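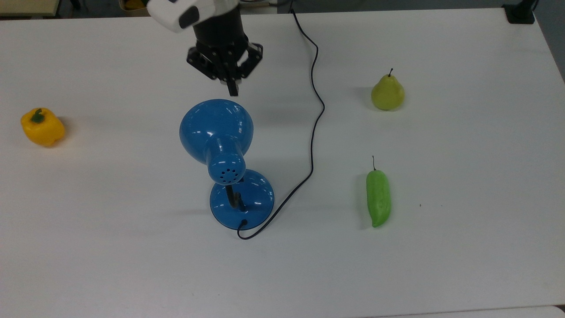
A reader in Trestov wrote to ask why her desk lamp makes her eyes tired in the evening, although she has bought a stronger bulb two times already. Her desk stands in front of a window, she said, and the lamp is on the same side as the hand she writes with. She wanted to know if she should buy a third bulb.

My answer was to leave the bulb alone and move the lamp. I will explain how to do it, step by step. You need a free evening, a sheet of paper, a pen and a small mirror. It takes 25 minutes if your desk is already clean.

Before you start

Do this work after dark. In the day the window changes everything, and you will put the lamp in a place that is good at 3 in the afternoon and bad when you really need it. I did this mistake in my first apartment in Brostwood, where I had a big south window and was very proud of my lamp position until November.

Let a hot lamp cool before you touch the shade. Check also that the cable is long enough to reach the other side of the desk without crossing the place where you put your feet.

Step 1. Find the correct side

Sit down in your normal position and write a few lines. Look where the shadow of your hand falls. If it falls on the words you are writing, the light is coming from the wrong side.

For a right-handed person the lamp should be on the left, and for a left-handed person on the right. If you only type and almost never write by hand, the side is less important, and you can choose the one where you keep your papers.

Step 2. Find the distance

Put the base of the lamp toward the back of the desk. Lay the sheet of paper where you usually read. Now bring the lamp closer, little by little, until the whole sheet is lit and the corners are not much darker than the middle.

A lamp that is too close gives a small strong circle. The eye has to jump between this circle and the dark around it, and after an hour you feel it. With a deep shade you will need more distance or more height, as the light comes out in a narrow cone. A wide, flat shade forgives more.

Step 3. Set the height and the angle

The lower edge of the shade should be a little below the level of your eyes when you sit. In this way you see the outside of the shade and not the bulb. If your lamp is short and cannot be raised, put it on a thick, steady book. If it is tall, bend the neck down first and then turn the head away from your face.

Do not bend the neck with one hand on the shade only. Hold the base with the other hand. Many small lamps are light at the bottom and they fall easily.

Step 4. Look for reflections

Lay the mirror flat on the paper and look at it from your chair. If you see the bulb in the mirror, then a glossy page will also throw the light in your eyes. Move the lamp to the side until the bulb is gone from the mirror.

Do the same with the desk surface. White and shiny desktops are the most difficult – they look very nice in the store, but they send back a lot of light. A large sheet of gray or green felt under your papers helps more than any bulb. I bought mine in Triltby for the price of a lunch.

Then check the screen, if you have one. Turn it off and look for a bright spot in the black glass. The lamp should light the desk beside the screen or in front of it, never the screen itself.

Step 5. Turn on a second light

A desk lamp alone in a dark room is tiring, even in the best position. Turn on something weak behind you or in the corner. It does not need to be beautiful. A ceiling light is also fine if it can be dimmed.

Step 6. Test it for one evening

Work as you normally do, from 8 to 9. After that, write again a few lines and look at the shadow. If you have moved your chair without thinking, the chair is telling you something – maybe the lamp is still in your eyes. Correct the angle first, and the distance only if the angle does not help.

When the position is good, put a small piece of tape on the desk at the edge of the base. You will be glad for it the next time you clean.

What about the bulb?

Only now is it time to think about the bulb. For reading in the evening I prefer a warm white one, with a matte surface. Never go over the maximum watts written on the lamp, and if the shade has holes for the air, keep them free of dust. A dry brush is enough, with the plug out of the wall.

The reader from Trestov moved her lamp to the left side and kept the old bulb. She has still not bought curtains for the window behind the desk, and I have asked her to try it, as black glass at night is also a mirror.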